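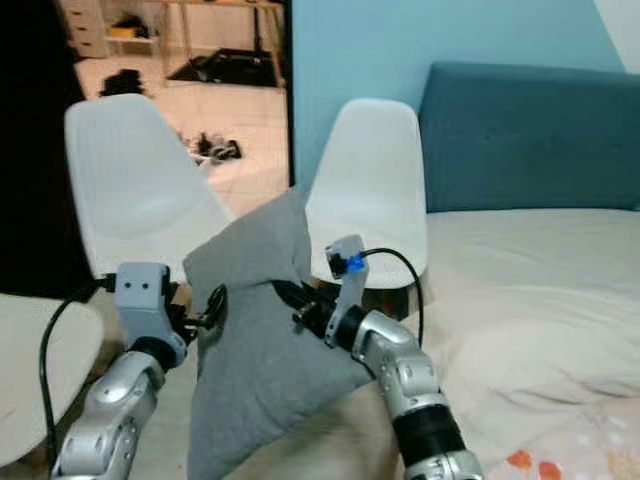
4. Setting Up Lane and Speed Alerts

The Haltex driver display gives two kinds of warning: a lane alert and a speed alert. Both are off when the unit leaves the factory and must be turned on by the installer or the driver. Wipe the inside of the windshield before fitting the camera, using a soft cloth with no cleaner on it. Grease or dust in front of the lens is the most common cause of missed lane markings.

4.1 Before you start

Park on level ground with the parking brake set. Switch the ignition to ON without starting the engine. The display should show the Skestik start screen and then the home page. If it shows "Camera not found", go back to Section 3 and check the plug at the rear of the display.

CAUTION: Do not change any setting in this section while the vehicle is moving. The menus lock above 5 mph, and any change not yet saved is lost.

4.2 Entering the camera position

1. Measure from the road surface to the center of the camera lens. Write the figure down in inches.
2. On the home page, press MENU and select Vehicle, then Camera.
3. Enter the height. The unit will not accept a value below 40 inches.
4. Enter the side offset. This is the distance from the center line of the windshield to the lens. Use a minus sign if the camera is to the left of center.
5. Press SAVE. The display returns to the Camera page.

Note: On vans with the Tosel mounting bracket, measure after the bracket is tightened. The lens drops slightly when the lower screw is turned in.

4.3 Lane alert

1. From the Vehicle page, select Alerts, then Lane.
2. Set Lane Alert to ON.
3. Choose Early, Normal or Late. Early sounds before the tire reaches the marking. Late sounds when the tire is on it.
4. Choose Tone, Seat or Both. Seat appears only if the Peng vibration pad is connected.
5. Press SAVE.

The lane alert stays silent when the turn signal is on. It also stays silent for 12 seconds after the signal is canceled, so that a slow merge does not set it off.

Note: The alert reads painted markings only. It does not detect curbs, cones or gravel shoulders. In work zones where old and new lines are both visible, set Lane Alert to OFF before entering.

4.4 Speed alert

1. From the Alerts page, select Speed.
2. Set Source to Map or Manual. Manual uses a single limit entered by the driver.
3. Set the margin. The factory setting is 5 mph over the limit.
4. Press SAVE.

CAUTION: Map limits may be out of date. The posted sign always applies.

4.5 Checking the set-up

Drive on a straight road with clear markings on both sides. Two white bars should appear on the display once the camera has found the lane. If only one bar appears, repeat 4.2 and check the sign of the offset. If code 374 is shown, the camera has been fitted at too steep an angle. Stop in a safe place, loosen the side knob, tilt the camera up one notch and tighten again.

Revised October. Section edited by Filippos Gkikas.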